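Home Drums Keys Recording Sale Contact
Search products Go

Stondeo 2 Drum Machine
Reviewed for the shop by Bilal Matar
Print this page | E-mail a friend

$257, power supply included

Stondeo says this box gives you "the weight of a real 808." I've heard that line on plenty of drum machines and most of them sounded like a phone on a kitchen table. The kick here is decent. It goes low and holds its pitch, but the long setting turns to mud on small speakers, and the snare is thin whatever you do to it.
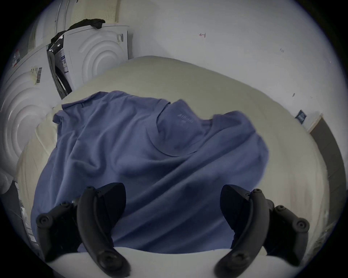
Sixteen pads, and they're stiff. The maker calls them "stage ready," and I'd like to know whose stage. Hit them softly and you get nothing at all, then a full blast. No dust cover comes with it and the finish marks easily, so throw something soft over it between sessions. 

The sequencer is the best part. Patterns run up to four bars, swing is on its own knob, and you can mute tracks without stopping. Saving is slow. The manual claims songs load "instantly," and I have stood there waiting for them.

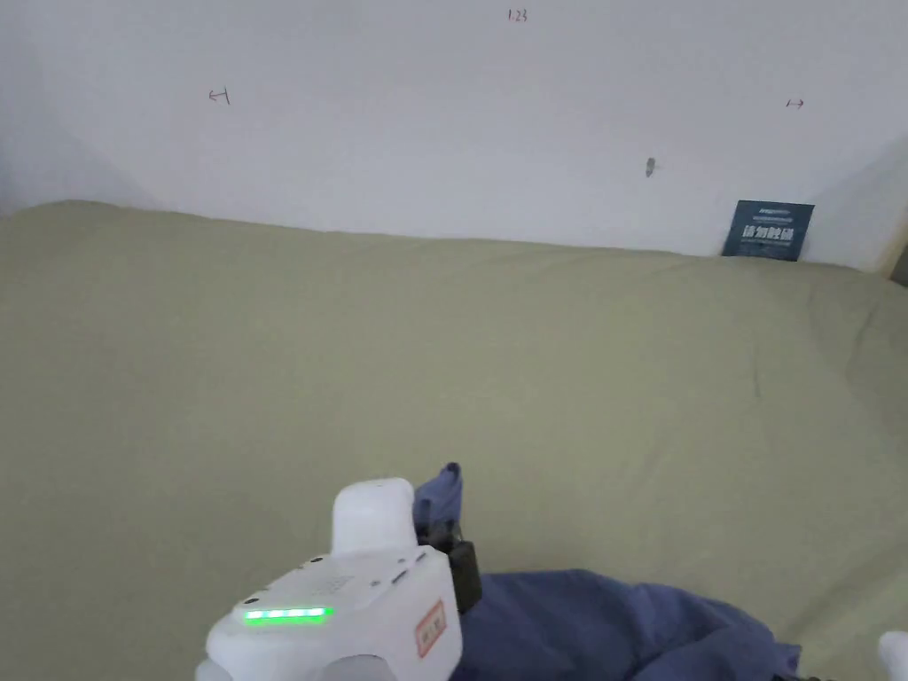
It also loads your own samples over USB, mono only. The Gedport editor you need for that is free but clumsy, and it lost my folder names after the March update.

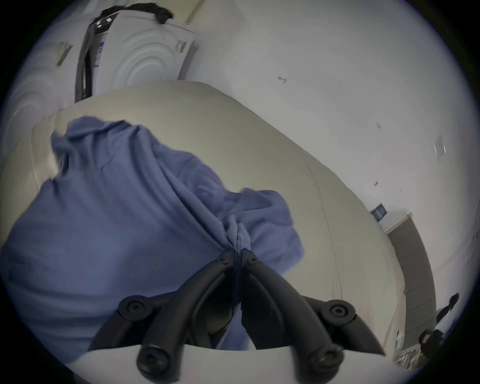
Blue cloth, gathered at the tips.

If you only want a kick and hats for demos, the Drullora Campbell costs $149 and has better pads. You give up the swing knob and the second output. I'd try both with headphones before believing either box.

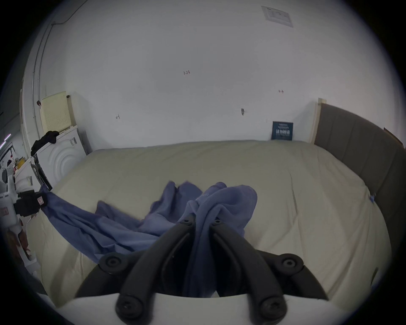 Blue cloth on a cream duvet.

Outputs: 2 mono, 1 headphone
Sync: MIDI in, clock in
Battery power: no
Returns: unopened boxes only

Print this page | E-mail a friend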